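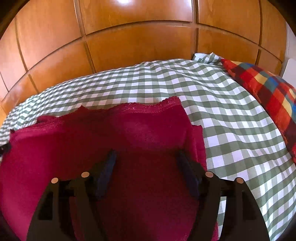 초록색과 흰색 깅엄 체크 이불 위에 펼쳐진 진홍색 니트. 뒤로 나무 옷장이 보인다.

중고 의류 위탁판매점 론다드(Londard)가 6월부터 니트류 접수 기준을 바꾼다. 지금까지는 계절에 관계없이 상시로 받던 스웨터와 니트 상의를 앞으로는 여름과 초가을 두 차례로 나누어 받고, 접수 전에 집에서 펼쳐 상태를 확인한 뒤 접어서 가져오도록 했다. 매장 측은 겨울옷을 정리하는 시기에 물량이 한꺼번에 몰려 검수가 늦어지는 일이 되풀이됐다고 설명했다.

론다드에 따르면 지난 봄 한 철 동안 들어온 니트는 800벌에 가깝다. 이 가운데 상당수가 비닐봉지에 눌린 채 들어와 접힌 자국을 펴는 데만 며칠이 걸렸다. 보풀이나 좀먹은 구멍이 뒤늦게 발견돼 주인에게 되돌려 보낸 옷도 많았다. 돌려보내는 옷은 택배비를 맡긴 사람이 내야 하기 때문에 불만도 적지 않았다고 한다.

새 기준의 핵심은 접수 전 확인이다. 맡기려는 사람은 옷을 침대나 넓은 탁자처럼 평평한 곳에 한 벌씩 펼쳐 놓고 앞판과 뒤판, 소매 끝, 겨드랑이, 밑단을 차례로 살핀다. 밝은 낮에 창가에서 보는 편이 좋고, 어두운 색 옷은 안쪽에 손을 넣어 천을 살짝 벌려 보면 작은 구멍을 찾기 쉽다. 올이 나간 곳이나 얼룩이 있으면 접수표에 위치를 적으면 된다. 흠이 있다고 모두 거절하지는 않으며, 수선이 가능한 정도면 가격을 낮춰 판매한다.

레이스나 자수처럼 장식이 달린 니트는 따로 분류한다. 가장자리에 물결 모양 레이스를 두른 옷은 세탁 과정에서 레이스가 말리거나 본판과 다른 비율로 줄어드는 경우가 있어 일반 니트와 함께 쌓아 두지 않는다. 론다드는 이런 옷의 경우 장식이 안쪽으로 가도록 접고 사이에 얇은 종이를 한 장 끼워 달라고 안내했다. 레이스가 조금 말린 것은 감점 사유가 아니다. 집에서 다리미로 누르다가 눌어붙은 자국이 남는 일이 더 많아, 다림질은 하지 말고 그대로 가져오는 것이 좋다고 한다.

접수 수량도 정해졌다. 한 사람이 한 번에 맡길 수 있는 니트는 최대 20벌이다. 그보다 많으면 다음 접수일을 예약해야 한다. 코트와 재킷, 바지에는 수량 제한이 없지만 니트와 같은 상자에 넣어서는 안 된다. 지퍼와 단추에 올이 걸려 상하는 사례가 잦았기 때문이다. 가방끈이나 벨트처럼 옷에 딸리지 않은 물건은 접수 전에 빼 두어야 한다.

옷걸이에 걸어 보관해 온 니트는 어깨가 튀어나온 채로 들어오는 경우가 많다. 매장은 접수 며칠 전에 미리 내려 평평하게 눕혀 두라고 권했다. 접는 방법에는 특별한 제한이 없다. 소매를 등 쪽으로 넘기고 세로로 한 번, 가로로 한 번 접으면 상자에 넣기에 알맞은 크기가 된다. 돌돌 말아서 넣는 방식은 받지 않는다. 두꺼운 옷을 아래에, 얇은 옷을 위에 놓고 압축팩은 쓰지 않는다.

세탁은 접수 전에 마쳐야 한다. 드라이클리닝 영수증을 요구하지는 않지만 향이 강한 섬유유연제를 쓴 옷은 며칠 바람을 쐰 뒤 가져와야 한다. 나프탈렌 냄새가 밴 옷도 마찬가지다. 반려동물 털은 테이프로 떼어 내면 되고, 완전히 제거되지 않은 경우에는 접수표에 표시한다.

판매 대금의 배분 비율은 종전과 같다. 진열 기간은 접수일로부터 100일이며, 그 안에 팔리지 않은 옷은 찾아가거나 기부로 돌릴 수 있다. 기부를 택한 옷은 수선 공방 프리브스카(Privska)로 보내진다. 이 공방은 상태가 좋은 니트는 손질해 되팔고, 그렇지 못한 것은 실을 풀거나 천을 잘라 무릎덮개와 방석 덮개를 만든다. 붉은색과 진홍색 계열은 덮개 재료로 찾는 사람이 많아 늘 모자란 편이라고 공방 측은 전했다.

프리브스카는 접수 기간에 맞춰 브루어스테드(Brurstead) 지점 2층에서 보풀 제거와 올 정리를 가르치는 짧은 강좌도 연다. 정원은 19명이고 참가비는 없다. 참가자는 손질할 니트 한 벌을 직접 가져와야 한다. 눈썹칼이나 면도기는 사용하지 않으며, 보풀 빗과 코바늘은 현장에서 빌려준다. 강좌에서 손질한 옷을 그 자리에서 위탁 접수할 수도 있다.

론다드는 옷장 정리를 앞둔 사람들을 위해 접수표를 매장 입구에 미리 비치했다. 집에서 옷을 한 벌씩 살펴보며 적을 수 있도록 색상, 소재, 장식 유무, 흠의 위치를 쓰는 칸을 나누었다. 소재를 알 수 없으면 빈칸으로 두어도 되고, 안쪽 라벨이 잘려 나간 옷도 받는다. 다만 캐시미어나 알파카로 적은 옷은 라벨이 있어야 그 소재로 가격을 매긴다.

단골 손님들 사이에서는 반응이 엇갈린다. 줄을 서는 시간이 줄어들 것이라는 기대가 있는 반면, 집이 좁아 옷을 여러 벌 펼쳐 놓기 어렵다는 의견도 매장에 들어왔다. 이에 대해 매장은 침대 하나 넓이면 충분하고, 한꺼번에 늘어놓을 필요 없이 한 벌을 보고 접은 다음 다음 벌로 넘어가면 된다고 답했다. 확인이 어려운 사람은 오전 시간에 한해 매장 검수대를 이용할 수 있다.

여름 접수는 6월 한 달 동안 진행한다. 접수 시간은 오전 10시부터 오후 4시까지이고, 점심시간에도 창구를 닫지 않는다. 브루어스테드 지점과 크라토흐빌(Kratochvíl) 상가 지점에서 모두 받으며, 크라토흐빌 지점은 엘리베이터가 공사 중이어서 큰 상자는 뒷문 쪽 하역장으로 가져가야 한다. 초가을 접수 일정은 여름 물량의 검수가 끝난 뒤 매장 게시판에 공지된다.

이미 맡긴 니트에는 새 기준이 적용되지 않는다. 봄에 접수한 옷의 진열 기간과 가격은 그대로 유지되고, 반환을 원하면 접수증을 가지고 해당 지점을 방문하면 된다. 접수증을 잃어버린 경우에는 옷의 색상과 접수한 달을 말하면 직원이 장부에서 찾아 준다.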